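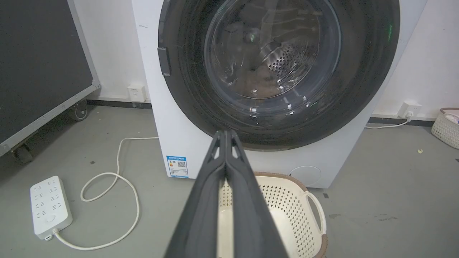

Quite a few of you asked how I get knitting wool out of charity shop jumpers, and I've promised to write it up so many times that I'm embarrassed, so get yourselves a cup of tea. Long thread, I'm afraid. I never learned to do short ones.

I started last November when the wool shop in Manthorpe closed its doors. I'd gone in there every payday for years and come out with one ball too many, and suddenly the nearest place was two buses away. I sulked for a fortnight, then found a lambswool cardigan on a rail for less than a sandwich and thought, hang on, there's a lot of wool in that.

The first one was a disaster and I'll tell you about it because it'll save you doing the same. I sat down with scissors and great confidence and cut up one side seam. It came apart in my hands as hundreds of little pieces of string, each as long as the jumper was wide. It had been cut from a big sheet of knitting, you see, and sewn up like a shirt.

So before you buy anything, turn it inside out and look at the side seams. If you see a zigzaggy overlocked edge, the sort you get inside a T-shirt, put it back on the rail for somebody who wants to wear it. You're looking for two tidy edges joined with a chain of stitches, a bit like a plait when you pull it open.

I do this in the shop, under the good light by the door, and I've stopped minding the looks. A very nice lady once asked me if I was checking for moths. I was by then, yes!

Do check for moths, by the way. Hold it up to the window and look for pinpricks. One hole in the body means one join in the yarn and I can live with that. Holes all over the front mean you'll be tying knots until Easter. Anything wool that comes home with me goes into a sealed bag in the freezer for a couple of weeks before it's allowed anywhere near my own things.

Next, fibre. Pure wool is lovely to unpick, cotton is fine but heavy, and wool with a bit of nylon lasts for ever as socks. I leave mohair alone. It clings to itself like brambles and I've lost whole evenings to a single sleeve. And give it a tug – if the fabric is thick and you can't see the separate stitches, it has felted in somebody's hot wash and it won't come undone for you or anyone.

Big men's jumpers are the ones to go for. Same price as the small ones where I go, and nearly twice the wool. Plain stitch is easiest. Cables are perfectly all right, just slower, and you do feel a bit guilty undoing somebody's cables, even a machine's.

Right, the undoing. Take off buttons, labels and any bits of ribbon first, and keep the label, I'll come back to that. Then do the seams in this order: collar, sleeves off the body, sleeve seams, side seams, shoulders. Shoulders often have a strip of tape or a thin clear elastic sewn in, and that wants a seam ripper and patience.

The magic bit is the chain seam. One end of it will unzip in a single pull if you find the right thread, and the other end won't budge however much you swear at it. If it's fighting you, go to the other end. I wish I'd had that written on a card and pinned to the sofa for the first three months.

Once you've got flat pieces, start from the top edge, the last bit that was knitted. Snip one stitch, pick along until the row lets go, and then just pull. It's the nicest feeling! Little ticking noise, row after row, crinkly wool heaping up in your lap. I do sleeves first, as a sort of warm-up, with the radio on.

Wind it as you go. I go round the back of a dining chair, because I'm too mean to buy a proper winder, and tie the loop in four places with scraps of cotton in a different colour. Please don't skip the ties. I skipped the ties on a Lenihan lambswool, a really beautiful rusty orange, and what I had after its bath was a bird's nest. Half of it is still in a carrier bag on top of the wardrobe, and we don't speak of it.

At this point your wool will look like instant noodles and you'll think you've ruined it. You haven't. Fill the sink with cool water and a squirt of wool wash, push the hanks gently under, and leave them alone for half an hour. Don't swish them about. Lift them out, squeeze, roll them up in a towel and stand on the towel. (Socks off for this.)

Then hang them over the shower rail to dry. Some people put a tin of beans on a hook at the bottom to pull the kinks out. I used to, but I found the wool went a bit thin and sad, so now I let them hang as they are and accept a wiggle here and there. It knits up fine and the first wash of the finished thing evens it out anyway.

I know someone will ask about using the machine. For whole jumpers before I unpick them, yes, a cool wool cycle in a mesh bag with hardly any spin, if the label says it's allowed. For loose hanks, never. I'm normally quite easy-going, but please, never.

About that label. Pin it to the hank with a note of the weight. In six months you'll have a drawer full of grey and no idea which is the merino and which is the scratchy one, and the label is the only thing that can tell you. Kitchen scales are good enough. My smallest success so far was a child's tank top that gave me 187 grams, and that made a hat, a pair of mittens and most of a second hat.

The biggest was a pair of matching navy jumpers from the Tevita shop by the station, both extra large, both the fine stuff. I measured every hank on those because I wanted to make a shawl and didn't dare run out halfway. 2,429 metres between the two of them. I went and stood in the kitchen for a minute after I'd added that up.

A word on thickness, as it catches everybody. Shop jumpers are mostly made with yarn much finer than we knit with by hand. Hold two or three strands together and you've got something sensible. It also means you can mix colours, and that's become my favourite part of the whole business – one strand of navy with one of moss green comes out like the sea on a bad day, and I'd never have found it on a shelf.

The shawl is the Ovska, for those who asked about the pattern. It's a plain old triangle with a lace edge that only repeats over a few stitches, so you can do it in company. I'm on row 61 and every row is longer than the last, so if I sound distracted for the rest of the month, you know why.

Does it save money? A bit. If you count your hours, no, not at all, but I don't count the hours I spend in the bath either. A decent jumper's worth of wool costs me a few pounds and three or four evenings, and I've got to handle some lovely old stuff I could never have bought new.

What I do miss is choosing. In the Manthorpe shop I could stand and stroke things and go home with exactly the blue I'd been thinking of. Now I get whatever blue somebody's grown tired of. I've ended up with far more brown than I'd have picked, and I've got rather fond of it, particularly the warm conkery sort.

A few odds and ends before I stop. Black is horrible to unpick after dark, save it for a bright morning. Join new ends by wetting and rubbing them together in your palms if it's proper wool, though it won't work on anything labelled superwash. Keep the seaming thread too, if it's long enough, as it's just right for darning.

If you've got a jumper you're not sure about, post a photo of the inside seam in the replies and I'll have a look when I've got this row done. It might be a while, it's a long row.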